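Ukine Tool Library — Frequently Asked Questions
Updated Jun 21, 2018

Welcome! If you have never borrowed from a tool library before, you are in for a treat. It works a lot like the library with books in it, only you go home with a belt sander. These are the questions we hear most at the desk and by email, and we add new ones whenever somebody stumps us.
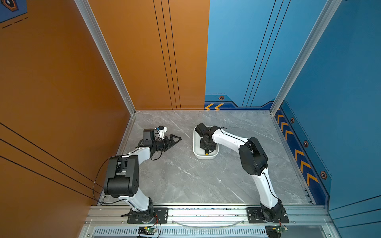
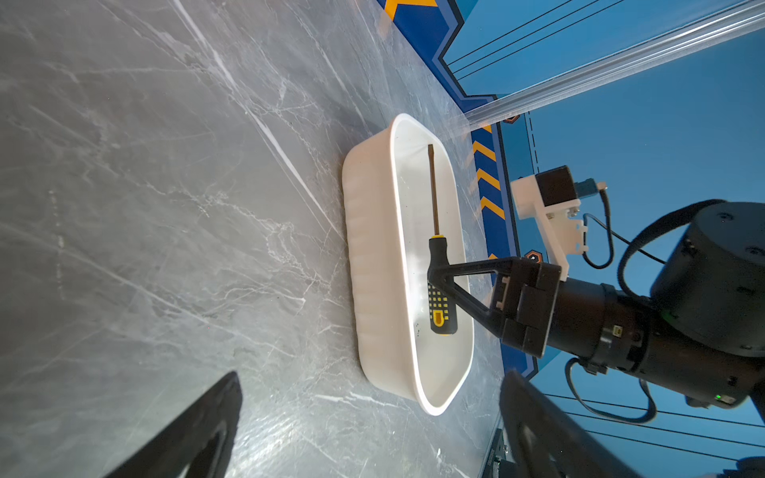 Rosalind Zamora wrote to say that we should have answered the screwdriver question first, before anything on fees, and that plenty of people stay away thinking they have to know what a tool is called before they can ask for it. She is right, so we moved it up.

Do I need to know the name of the tool I want?
Not at all! Tell us what you're trying to do. "The screw on my cabinet hinge just spins" is a perfect request. So is "I want to hang something heavy on a plaster wall." If you can bring the stubborn screw or a phone photo of it, even better — there are a lot of screw heads out there, and the wrong tip will chew one up fast.

What does it cost?
Membership is $40 a year for a household. If that's hard right now, say so when you sign up and pay what you can, no forms. Most hand and power tools are free to borrow after that. The tile saw and the floor sander have a $20 blade and paper fee.

How long can I keep things?
One week for power tools, two for hand tools and garden tools. You can renew by email as long as there's no waiting list. In October everybody in town wants the leaf blower and the gutter scoop on the same weekend, so please don't sit on those.

I've never used a power tool. Will you show me how?
Yes, and this is our favorite part of the job! We'll run through any tool at the counter before you take it, and you can try it on scrap lumber out back. The beginner drill night is two hours long and you leave with a small shelf that you built yourself (mine is a bit crooked and I love it). Bring safety glasses if you have them, borrow ours if you don't.

What if I break it?
Tell us. Tools wear out and we expect that. If it quit during normal use you owe nothing. If it fell off your roof, we'll talk about splitting the repair. Please don't try to fix it and return it quietly — a saw with a loose guard is a bad surprise for the next person.

What's the deal with the Hirnov drill press?
It stays in the building, sorry. You can book it by the hour, and it is worth booking. Members have used it for everything from birdhouses to a very handsome set of chair legs.

Do you take donations?
We do, gladly. Clean hand tools in any condition short of rusted solid, and corded power tools that run. We can't take gas engines, ladders, or anything with a cracked cord. Old wooden planes are always welcome, and we'll probably talk your ear off about them.

Do I have to clean tools before returning them?
Please knock off the dirt and wipe down the blades. For anything that touched wet concrete, rinse it the same day. Paint on a handle is fine.

Can my landlord or my business join?
Landlords yes, on a household membership, for one building. Businesses no, with the exception of Cloltance Garden Share, which runs its own shed and swaps tools with ours.

Where do I park?
Behind the building, off the alley. The spaces marked Ruotsalainen belong to the bakery and they do need them before noon.

Related
Sharpening a Chisel at the Kitchen Table
Drill Night: What to Bring
Which Sandpaper Do I Need?
How to Hang a Shelf on Plaster

895 shares
81 comments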